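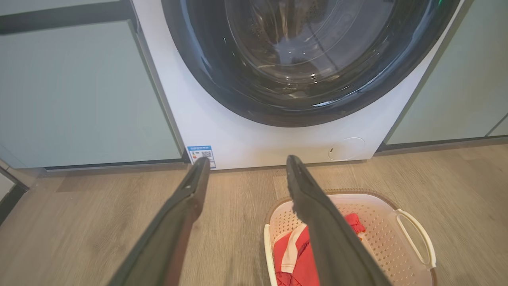
Washer between two cabinets, no gap to speak of. How do I get it out?

Forum: Kitchens and Laundry > Appliances
8 replies

peto_and_sons_not
New to me kitchen, sage green cabinets, front loader wedged in between them like a book on a full shelf. It sits straight on the floor. The previous owners left a Garside manual for the dishwasher and nothing at all for this. It has started to smell like a pond, and on spin it walks just enough to knock on the cabinet. I'd like to pull it out and look behind. Do I need to take a panel off first?

Skasoleck
Don't pull anything yet. See the round cover low on the right of the white panel? Filter. Clean that first. Towels down, shallow tray, open it slowly. Nine pond smells out of ten live in there.

drumroll551
Seconding the filter, and wipe out the fold of the door gasket while you're on your knees anyway. Mine held a sock and a quantity of gray paste I have chosen not to think about.

Urnitance
Disagree on the order. If it's knocking, level it before you do anything else. A washer beating on a cabinet side will chip the paint long before the smell kills anyone.

Skasoleck
And how does one level a machine with no room to reach the feet?

Urnitance
By pulling it out. Which was the question.

hinge_fund
I paid a guy 80 bucks to slide mine out. He put a strip of old carpet under the front feet, rocked it side to side and walked it forward in under a minute. I then spent a whole Saturday getting it back in. The floor has a scratch that I have covered with a mat, and the mat has to stay there until we sell.

peto_and_sons_not
The floor is the part that worries me. It's wood-look something and I don't know how tough the something is.

drumroll551
Assume not tough. Thin cutting boards work if you're out of carpet. Turn the water off and unplug it before you get ambitious — the hose is always shorter than you think.

Urnitance
Carpet, pile side down. Cutting boards skate.

drumroll551
Mine did not skate.

peto_and_sons_not
Update: did the filter. One hair tie, two coins, a guitar pick. We don't own a guitar. Smell is mostly gone. Still knocks on spin, so the carpet is next, and I've warned the downstairs neighbor.

Skasoleck
Run an empty hot cycle before you move it. And leave the door open a crack afterward.

hinge_fund
Buy the mat now.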